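Wiping down the tiled bench – notes on sponges, cloths and grout

Apr 18, 2023
Posted by the Skurkham workroom notebook

I've been meaning to write the cleaning notes up properly for ages, and since I spent a good part of the morning at the bench thinking about very little else, it may as well be now.
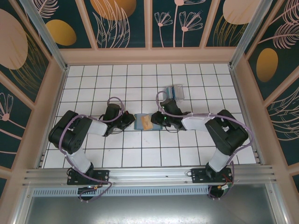 The trouble with white tile is that it looks clean from the doorway and then you sit down at it. Every little crumb of whatever we were doing the day before ends up in the grout, and the grout is the part that holds on to it. I do love these tiles, mind you, and I'd choose them again over the old painted board, which went soft at one corner and smelled like a wet dog every December. But they want a different sort of wipe and it took me a while to come around to that.

What I used to do was spray the lot and drag a cloth across it in big happy circles. It feels very productive! What it does is push the dirty water into the lines, where it sits and dries grey. So now I go along the lines first with a barely damp sponge, pressing down a bit, then across the other way, and only after that do the faces of the tiles. Square by square is too fussy, I gave that up after two rows. Strips are fine. Start at the back and come toward yourself, and rinse at the end of each strip even if the sponge looks all right.

On sponges. I tried the little blocks dry, damp and properly wet, mostly to settle the argument we had over lunch last week. Properly wet is useless on tile, it just skates along and leaves a puddle for the cloth to deal with. Dry is good for dust and nothing else. Damp is the one, and by damp I mean squeezed out hard, then squeezed again in a dry towel. If you can see a drip it's too wet. The cheap blocks from Pundari did just as well as the dearer ones for the first few days, then started shedding bits at the corners, and picking sponge crumbs off a surface you've only just cleaned is a very particular kind of misery. I've cut the rest of that packet in half for doing the edges and the awkward spots, where it matters less.

A small block suits this job better than a big one, too. The big car-wash sort holds half a bucket and you can't feel the grout through it.

Light blue has become the colour for anything soft that lives on the bench, and I'm very pleased with how that's working out. Before, the bench cloths and the floor cloths were all the same tired off-white and you were trusting to memory and smell. Blue stays on the bench. Anything else goes in the floor bucket or the rag bag. If you find a blue one in the floor bucket, please don't put it back in use, just hang it on the rag hook and I'll boil it with the others.

Pads and cloths need to be put down flat and smoothed with the side of the hand before anything goes on them. A fold underneath makes whatever is on top sit crooked, and if it's a damp thing then the fold stays wet long after the rest has dried. I found one last week with a proper tide mark. It came out in a soak (5 minutes in warm water with a spoonful of washing soda, then a cold rinse) but it needn't have happened.

While I think of it, washing times for the soft things, so they're written down somewhere other than on my hand:

Sponge blocks – warm soapy water, squeeze 12 times, rinse until it runs clear, stand on end to dry
Flat pads – hand wash only, roll in a towel, dry flat, never over the heater
Cloths – hot wash with the tea towels, no softener, it ruins them for picking up water
Anything that still smells after that – rag bag, no appeals

Softener deserves its own grumble. Somebody very kindly did the whole basket with it over the summer, and for a month afterward not one cloth would take up a drop. They smelled beautiful. It took three hot washes with vinegar to get them back, and a couple never really recovered.

Clear plastic tubs have been a success generally. You can see what's in them without prising off the lid, and they wash up with a bit of dish soap. Please don't use the scouring side on them, they go cloudy so quickly. I'd rather have them standing up straight when the day's done, and along the back where elbows can't reach.

The flower panels round the walls need a gentler hand than the tiles. I'm very fond of them, the dark teal with the pink line flowers and those little gold strokes, and it makes a real difference to look up at something cheerful of an afternoon. Dry duster only, top to bottom. I tried a damp cloth on a spare offcut and the surface went a bit dull where I'd rubbed, so let's not risk it on the ones that are up. Do them before the bench and never after, or you'll be wiping the whole thing twice, as I did this morning.

The Skotoldale people do their benches with a squeegee and swear by it. I borrowed one and gave it a fair go. On big smooth tiles I can see the appeal, but ours are small and the blade hops at every grout line and flicks water up your sleeve. I've hung it by the sink for the window and it's very good on the window.

Grout itself: there's a patch near the front that's gone darker than the rest, and I don't think it's dirt any more, I think it's worn. I had a go with bicarb paste and an old toothbrush and it came up a bit, maybe half a shade. The Đỗ hardware catalogue has a sealer that might do it. The tin covers far more than we'd need at around 50 dollars, so I'd like to ask next door whether they want to go halves before I order. It has to cure overnight with nothing on it, so we'd want to pick a quiet stretch.

Still to do: new blue cloths, at least 2 packets. A longer hook for the rag bag. Try the bicarb again with a stiffer brush and write down whether it's any better. Find the lid for the washing soda, which I had in my hand at morning tea and haven't seen since.

3 comments · 5 shares

Contact the workroom | © Skurkham | Back to top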